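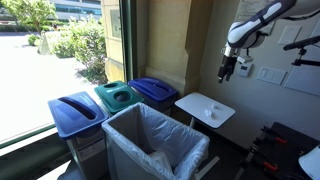 Braço para a meio do ciclo com erro 397 — alguém já apanhou isto?

fvincze
Tarefa simples: apanhar o lenço da mesinha e largar no caixote aberto. Ao fim de 35 ciclos o braço parou com a garra fechada e deu erro 397. Reiniciei e voltou a parar no mesmo ponto da descida. O controlador é um Mollel, a garra é Natudix.

rui_m
Limite de força em Z. A garra toca no tampo antes de fechar. Sobe a altura de aproximação 2 mm.

beamuriithi
Não concordo com o Rui. Se fosse contacto com o tampo, falhava logo no primeiro ciclo. Eu via o cabo da garra, que com o punho rodado fica esticado.

fvincze
Subi os 2 mm e falhou na mesma, ao ciclo 170.

rui_m
Então durou mais. Alguma coisa mudou.

beamuriithi
Ou foi sorte. E não faças reset com a mão perto dos dedos — o nosso fechou sozinho ao rearmar, em novembro. Corta a alimentação primeiro.

fvincze
Cortei e abri o conector do punho. Um pino recuado. Encomendei outro à Braris, até lá fica parado.

rui_m
Ok, era o cabo. Mas deixa os 2 mm.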